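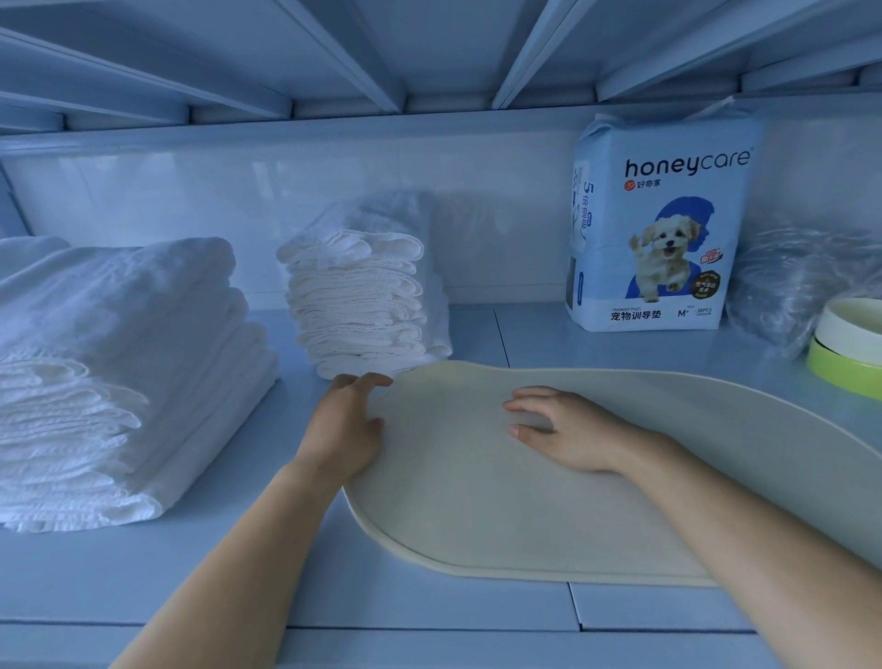
Folded white cloths and the cream mat, cabinet shelf.

Kandance dye room, shared notebook
Saturday, August
Posted by the dye bench

Search the notebook Go

We use cookies to remember your place in the notebook. OK

Goldenrod on cotton, second attempt

Well, the goldenrod is out all along the Skamuvum road, a good bit earlier than I had it in my head to expect, and I decided this morning that I'd let everything else wait and get a bath going while the heads were still more bud than bloom. Anyone who read my notes on the first attempt will remember that I picked too late and got a color like weak tea with milk in it. I was a bit down about it for a while, I'll admit, though the tea-colored pieces have since made very nice linings, so they've found a home after all.

This time I went out before breakfast and cut only the tops, where the little flowers were just beginning to show yellow, and left the stalks and most of the leaves standing for the bees. It takes longer that way. I came back with burrs in both socks and 2,000 grams of flower heads, weighed fresh on the kitchen scale with the bucket taken off. The cloth for this batch came to 1,215 grams dry, so we're well over weight for weight, and I was glad of that, as fresh goldenrod is mostly water and I've been stingy with it in the past.

Scouring

I did this on my own time earlier in the week, so I'll only put down what changed. I used the soda ash and a little of the Hukden soap, and simmered the cotton for a good long afternoon with the lid on. The water came out the color of ginger ale on the first go and I very nearly called it done. Then I thought about the blotches on the spring napkins, sighed, drained the pot and did it over. The second water was much paler. I know it's dull work, and I know these cloths look perfectly clean when they come out of the package, but new cotton holds on to all sorts of waxes and I am convinced that most of what we blame on the dye pot happens right here. So please, if you're borrowing the big pot for scouring, be generous with the time and don't be fooled by how white everything looks.

One small thing about the Hukden soap: it foams more than the old one did. I filled the pot to my usual line and had to stand there ladling suds into the sink like somebody bailing a boat. Start lower.

Tannin and alum

Gallnut tannin first, in warm water, then left to sit overnight with a plate on top to keep the cloth under. I stirred it before bed and again when I got up, and I'd have liked to stir it more, but a person has to sleep. After that a light rinse and straight into the alum, at 10 percent of the dry weight, with a pinch of soda ash to sweeten it. It fizzed when the soda went in, as it always does, and I stood back and let it settle before adding the cloth.

I did have a moment of doubt about whether to go heavier on the alum. My older notes are all over the place on this, some of them in pencil and one of them on the back of a seed envelope, and in the end I stuck with the lower amount because I wanted to be able to compare it fairly with the first attempt. If the color turns out thin in the wash test, that's the first thing I'd change.

The dye bath

Flower heads into the pot, rainwater to cover, brought up slowly and held just below a simmer for an hour. The smell is lovely for the first part – green and a bit peppery, like a hayloft – and then somewhat less lovely. I had the back door propped open and the fan in the window, and even so my hair smelled of it at lunch.

I strained it through the old curtain net, squeezed the flowers out as well as I could with gloves on, and split the liquor between 2 pots. The first I left plain. Into the second went a tiny bit of chalk, to see whether our rainwater is as soft as I suspect it is. I think it must be, for the chalk pot had turned noticeably warmer in tone before I'd so much as put the spoon down. Both baths were left to cool to where I could keep a hand in them, and then in went the cloth, wetted out, one piece at a time so that nothing folded over on itself.

I kept the heat very gentle from there. On the first attempt I let the pot boil while I was on the telephone, and I'm fairly sure that's where a good deal of the yellow went. Today I brought my chair in and sat by it with some mending, turning the cloth every few minutes with the long stick. It's a pleasant way to spend a morning if you have the mending for it.

What came out

The plain pot gave a clear, slightly lemony yellow, light but even, with only one pale patch where a corner had floated up and I didn't catch it. The chalk pot is the one I keep going back to look at. It's a proper egg-yolk gold when wet, and I'm trying not to get too attached to it, knowing perfectly well that everything dries paler. I've hung a piece of each side by side on the line in the shade, away from the west wall, where the afternoon sun gets at things.

I took one of the smallest plain pieces and gave it a dip in the weak iron water, just a few seconds, in and out. It went to a mossy olive right in front of me. I love that color and would happily make a whole set in it, but do remember that iron gets into everything. I washed the spoon, the bowl, the sink and the gloves, and then went back and washed the spoon again. The iron things live in the gray tub and they must stay in the gray tub. If you find my wooden stick with the string around its handle in there, it's there on purpose now and can't come back to the yellow side.

Exhaust bath

There was still plenty of color left in both pots, so I poured them together and put in the skein of Bravo wool that has been sitting in alum since I can't remember when. I didn't weigh it. I know I should have. It has taken up a soft buttery shade already and I mean to leave it in overnight with the heat off, and see what the morning brings. Wool is so much more forgiving than cotton that it always feels like a bit of a treat at the end of the day.

Still to do

Let the cotton dry fully and rest for a week before its first wash, if I can stand to wait. Last time I was impatient and washed it the very next day, and I've wondered ever since how much I rinsed away for no good reason.

Cut strips for the window test, half under card and half in the light. I'd like them taped up on the south window before the end of August, while there's still some strength in the sun.

Write the labels before taking anything off the line. I'm putting this here mainly to scold myself, having two unlabeled yellows in the drawer from June that could be onion skin or could be nearly anything.

Ask at the Skamuvum feed store whether they mind us cutting along their fence. There's a stand of goldenrod there taller than I am, and it's a few days behind the roadside, so it might do nicely for a third batch. I'd like to try that one with the alum a touch heavier and chalk in everything.

Order more soda ash. We have around one more scour's worth in the tin, less if anybody follows my advice and does it over.

Half past four now, and the spent flowers are on the compost, still steaming a little. The pots are rinsed and upside down on the rack. The lid for the wool pot doesn't fit it properly, so I've set a brick on top – please leave it be until I've been in.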